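Nuteck Community Help
Home Sensors and Alerts > Setup for family caregivers

Door sensor reports "left home" when the resident is still inside

Posted by revham_east_desk, 4 Jan 2018

Our office supports families who have installed the Nuteck hub in the homes of older relatives. In one household the front door sensor sends a "left home" alert to the daughter's phone whenever the door is opened and closed, even if the resident has only taken in the mail. She has memory loss and does go out alone at times, so the family does not wish to turn the alert off. They received 38 such alerts in April and say that they have begun to ignore them.

The home has one door sensor, a motion sensor in the hallway and a second motion sensor in the living room. The bedroom has none. The hub is on the current software. We would be grateful for advice on whether the alert can be made to wait for motion inside the home before it is sent, and whether a bed or chair sensor from another maker may be added to the same rule.

Iteck_Support_Forum

Thank you for your post. The alert can be delayed. Please open the hub settings, select Rules, then Departure, and change "Send at once" to "Send if no motion." The waiting time is set in minutes. We suggest that the family begin with two minutes and raise it only if false alerts continue, as a long delay would defeat the purpose of the rule.

Please note that the rule will look only at the motion sensors that have been placed in the "Indoors" group. Sensors are not added to this group by default. In many homes the hallway sensor has been left out of it, and the rule then behaves as though no one were inside. To check, select Groups and confirm that both sensors are listed.

The bedroom is a further concern. If the resident closes the door and goes directly to bed, no motion will be recorded and the alert will be sent. A third motion sensor would resolve this. The sensor should be mounted at chest height and should not face a heating vent or a window that receives direct sun.

With regard to other makers, the hub accepts chair and bed sensors that use the same radio standard. The Sầm bed pad is on the supported list. It will appear under "Other devices" and must be moved to the "Indoors" group by hand.

hallway_light

We had the same trouble and just put a new battery in. Fixed it for us. Maybe try that first.

revham_east_desk

The battery was replaced last fall and reads 68 percent, so we do not believe it is the cause. The hallway sensor was indeed missing from the group. We have added it and will ask the family to keep a written record of each alert – time, and where the resident was – before a bed pad is ordered.

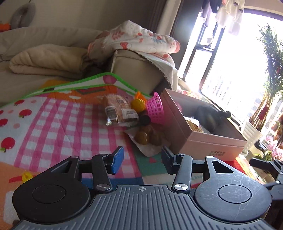

Marlow_Day_Services

A written record is sound practice, and I would add one point to it. Please have the family note whether visitors were present. Motion from a guest who remains in the living room will hold back the alert even when the resident has gone out alone, and the hub cannot tell one person from another. In our own program we ask families to place a small tag on the resident's key ring or coat and to use the tag, together with the door sensor, for the departure rule. Motion is then used only as a second check. The tag must be charged, and it is of no help if the coat is left behind, so we would not rely on it alone.

The daughter should also give written consent on behalf of her mother only if she holds the legal authority to do so. Where the resident is able to understand what the sensors do, the decision remains with her, and it should be discussed again whenever a device is added.

Status: Open
Views: 2,025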